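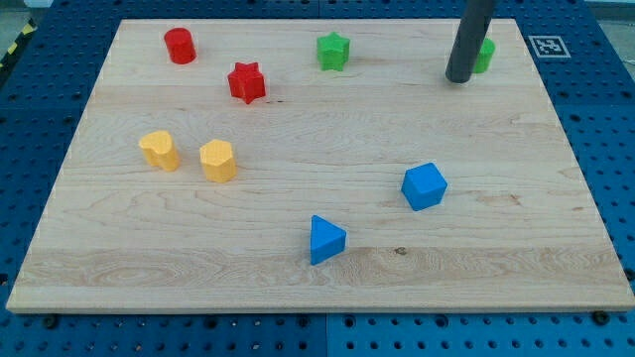
Ivars Pärn asked, after reading an early draft of this section, why we trust a success rate at all when the program that decides success looks at the same camera feed as the policy it is grading. We had no good answer, and the rest of Section 5 was rewritten around his question.

Figure 3. Block layout on the board, with the rod in front of the green cylinder.

5.2 Does the success detector measure pushing?

The Stumetti policy takes a short written instruction and the current camera image, and returns a small planar displacement of the rod. Success is declared by Overo, a separate detector that estimates the position of each block and checks the relation named in the instruction. Under this protocol the policy succeeds in 90 percent of evaluation episodes. We reported that number in our May workshop draft and we now think it was reported too easily.

The trouble starts with occlusion. When the rod comes between the camera and a block, as with the green cylinder in Figure 3, Overo sees only part of the top face and fills in the rest from a shape prior. The prior assumes that a visible sliver belongs to a block whose center lies away from the rod. That is often true. It is also exactly the direction that makes "push the green cylinder toward the green star" look closer to finished or further from it, depending on which side the rod approaches from. An error of this kind does not average out over a run, because the policy chooses the side.

A second problem is that color does most of the work. Each color on the board is shared by two shapes, so an instruction naming "the blue cube" can in principle be confused with the blue triangle, and a policy that ignored the shape word should fail a good share of the time. In our logs it would fail less than one might hope. Many start layouts put the two blocks of one color close together, like the yellow heart and hexagon in Figure 3, and a push aimed vaguely at the pair can satisfy a loose distance threshold for either one. We don't claim the policy is cheating. We do claim that the benchmark as usually run cannot tell us whether it is.

To separate these effects we fixed 24 start layouts and rescored every episode twice: once with Overo as before, and once with the rod retracted and the image retaken before any position was estimated. Human labels were added by Elīna Adomaitis and Shona Hoani, who worked from the retracted images and did not see the detector output. Where they disagreed, the episode was dropped. Training was repeated with 3 random seeds, which is too few for the kind of interval that reviewers tend to ask for — we therefore give none and report seeds separately in the appendix.

Retraction changed the verdict mainly in episodes that ended with the rod still touching the target. Nearly all of the changes went from success to failure. Tightening the distance threshold had a similar effect, though on different episodes, and the two corrections should not be treated as interchangeable.

We also swapped the learned policy for Flira, a scripted planner that reads block positions from Overo and pushes along straight lines. Flira is a poor planner. It clips neighboring blocks and has no notion of recovery. Even so, it gained more than Stumetti did from the original scoring, as one would expect of a method that acts on the same estimates used to judge it. Ľubica Murín has pointed out that this comparison is unfair to Flira, whose thresholds were tuned by hand on the old detector, and we agree that it should be read only as evidence about the scoring.

Adding training data did not help with any of this. A further 3000 demonstrations raised the score under the old protocol and left the retracted score where it was, within the spread between seeds. It would be easy to present the first result alone.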